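My year of learning to write letters again

Back in June I decided I was going to write real letters. On paper, with a pen, to people who would have to go out to the mailbox in their slippers to get them. I'd found a shoebox of my grandmother's mail while I was looking for the spare fuses, and I sat on the floor of the hall closet reading until my foot went to sleep. Most of it was about the price of plums and who had a cough. I loved every page!

So I made a list of people I missed, and the first one was Rozália Farkas, who lived across the landing from me when I had that terrible apartment over the dry cleaner. We used to talk every night and then she moved and we sort of turned into two people who click a heart on each other's vacation pictures. I wrote her four pages. My handwriting started out pretty and by page three it looked like a grocery list written on a bus. I mailed it anyway.

She wrote back nine days later (I may have been checking) and her letter was so funny that I read bits of it out loud to the dog. She has a new neighbor who practices the accordion, only the one song, and never gets to the end of it. She also sent me her poppy seed roll recipe, the one I'd been begging for, with 375 grams of flour and then "milk until it feels right." Thanks, Rozália. I used 300 grams of poppy seeds because that's what was in the bag, and it was a very serious roll.

A few things I've picked up since then, if you want to try this. Cheap paper is fine but thin paper isn't, the ink comes through and you can only use one side. Write the envelope first, while your hand still works. And don't save up for big news. I used to sit there thinking I had nothing to say, and now I just start with whatever is going on outside the window and off I go.
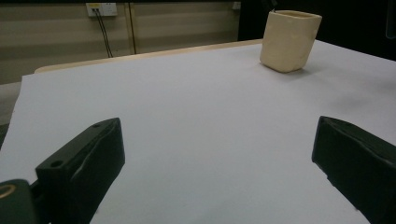 Wednesday evenings are my letter time now. I put the phone in the bread box - don't laugh, it works - and I make something hot to drink and I write until I run out of things or the dog needs to go out. Some weeks that's two letters and some weeks it's half of one and a lot of staring. My cousin answers mine by text, which drives me a little crazy, but she did tell me she keeps them in her nightstand, so I'm not giving up on her.

Next I want to write to my old piano teacher. I have an address for her that might be ten years out of date, and I've been putting it off because what do you even say after all that time? Probably I'll tell her about the accordion. I still need stamps, too, so if anybody knows where to get the ones with the birds on them, leave me a comment!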